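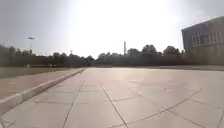 Rivadeneira wrote back that I should check the joints before anything else, so fine, joints go first!

Hemness path walk, my list

1. Slab joints. I ran my boot along the long ones and felt no lips. OK.

2. Drains. Two grates full of leaves, cleared both by hand (yuck). Recheck in March.

3. Curb and painted markings. The paint on the red path is pretty faded, so I put in for a repaint. 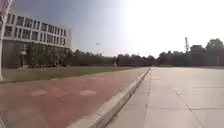 4. Lighting. Pole 67 flickers. I've told Nerkow twice now and I'm telling them again.

5. Benches. One loose bolt, tightened.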